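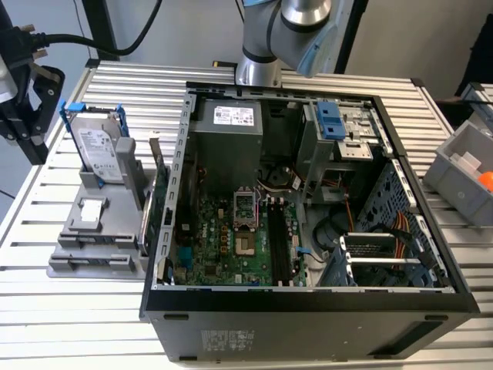
Why lay the tower on its side? Every part goes in from above, and the board stays flat.

3.2 Parts and layout

Each case was opened before the parts were set out. Cortés and Barajas kept the drive in its blue caddy on a gray holder to the left of the tower.
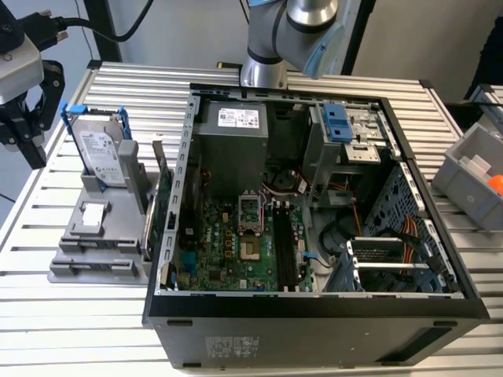

3.3 Order of assembly

The expansion card and the memory were treated as separate tasks. Neither depends on the processor, so the socket was left empty. 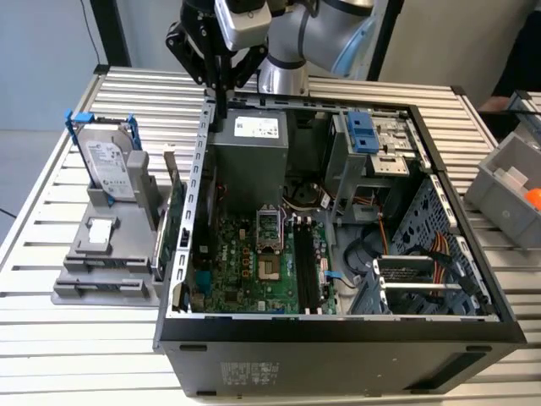

Figure 5. Expansion card upright along the left side of the board.

Memory takes more care than the card. The two slots sit close to the socket, and a module has to be straight before it is pressed down.
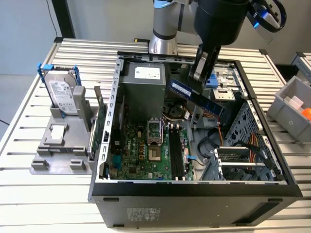

Zamudio logged 418 memory trials in this layout, and we report them apart from the card trials.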